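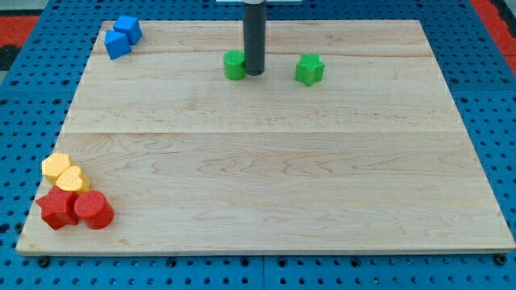
Flattening a glued-up maple board

Posted 9 December 2022

The maple panel has been on the pegboard table for most of the week, and I have stopped fussing with it. Notes follow, mostly so I can repeat the process in March when the second one gets made.

Stock was offcuts from Lollcombe, bought as a mixed bundle. Most of it was straight-grained. One plank had a swirling figure, and I put that on the near side, where it is easy to see. The figured plank tears out under a plane if the iron is even slightly dull, so I switched to a card scraper for the last passes and went over the whole surface with it for consistency.

Glue was Trundow, the slow version. Clamping time on the label is 3 hours. I gave it 18 because the garage was cold. The main seam closed well along its full length. The joint near the far edge was fainter from the start, probably because the gray streaks there hide the line.

After clamping, the panel had a slight cup. Bereket Jemal suggested wetting the concave face and leaving it face down overnight. I did that, then left it on edge for 9 days before checking it with a straightedge. It rocked very slightly at one corner. A few strokes of the plane removed that.

Finish is a single thin coat of Filtska oil, wiped off after 15 minutes. I tried a second coat on a scrap and it turned the maple yellow, so the board gets one. The surface stays pale and has enough grip that small blocks stay where they are set down. A film finish would be more durable, but it shows every scratch under a side light.

For the next panel I will orient the grain the same way and skip the figured plank unless the scraper has a fresh burr. Jalen Tran has offered me his longer clamps, which should save me doing the glue-up in two stages.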